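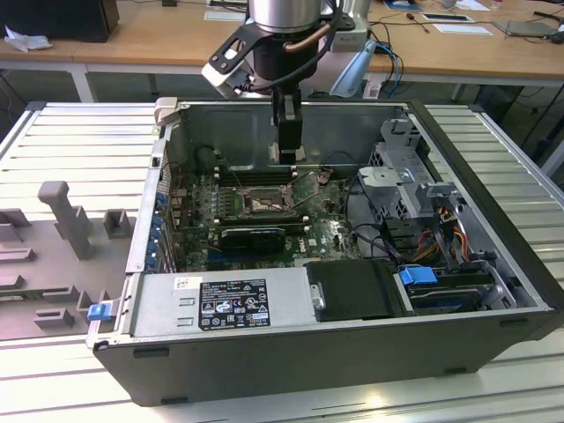 ## Old office computers get a second go at the Brinlow repair room

19 October 2022

If you have walked past the old Burkis building on the north side of Brinlow this month and wondered why so many people were going in with a computer tower under one arm, the answer is that the repair room is open again, and it is busier than it has been in a long while. The Gunelach Reuse Workshop, which moved out in the spring when the roof was being redone, came back at the start of October and has been taking in desktop computers from homes, schools and small offices ever since.

The count as of this morning stood at 150 machines, which is a good many more than anyone there had shelves for. Most are the plain black office kind that sat under a desk for years doing spreadsheets and the odd game of solitaire, and many came from a single donor, the Issahaku freight office, which cleared out two whole floors before its move across town.

The work begins with the side panel off and the tower laid down flat, so that everything inside faces up and can be reached without bending your wrist into a knot. On the Dell tower on the bench, the green motherboard was in plain view, with the processor socket standing empty and its metal lever open, and the black graphics card still seated in its slot. The red, yellow and black power cables ran along under the drive cage in bundles, and down at the bottom was the silver power supply with its label.

An empty socket is a common enough thing to find in a donated machine, the workshop says, and it doesn't mean the tower is headed for the scrap pile. Processors of that age are cheap and the room keeps a drawer of them, sorted by socket type. What the staff would rather not see are bent pins, and they ask people at home who like to tinker (and they are very glad you do!) to leave the processor alone if they plan to donate the rest.

Memory gets tested next, one stick at a time, and then the drives. Every hard drive is wiped or destroyed before a computer leaves the building, and donors can ask for a slip of paper saying so. Blue parts are worth looking for if you are opening up a case of your own for the first time — on many office machines the latches and tabs meant to be worked by hand are that color, and the hard drive bay on this one has a blue release latch.

Finished computers go out to families and clubs in Brinlow with a keyboard, a mouse and, when there are enough to go around, a monitor. The waiting list is open to anyone with a local address and there is no form longer than a page. The workshop asks only that you come in person to pick yours up, partly so that it can be switched on in front of you before you carry it home.

Donations are taken from 2 to 6 in the afternoon at the side door, 2276 Burkis Road, through the end of October. Laptops are welcome too, with the charger if you still have it. Printers are not being accepted at the moment, and neither are the big old glass monitors, which should go to the county recycling yard. Power cords, on the other hand, are always wanted — the room seems to run through them — so please have a look in that bottom drawer before you set out.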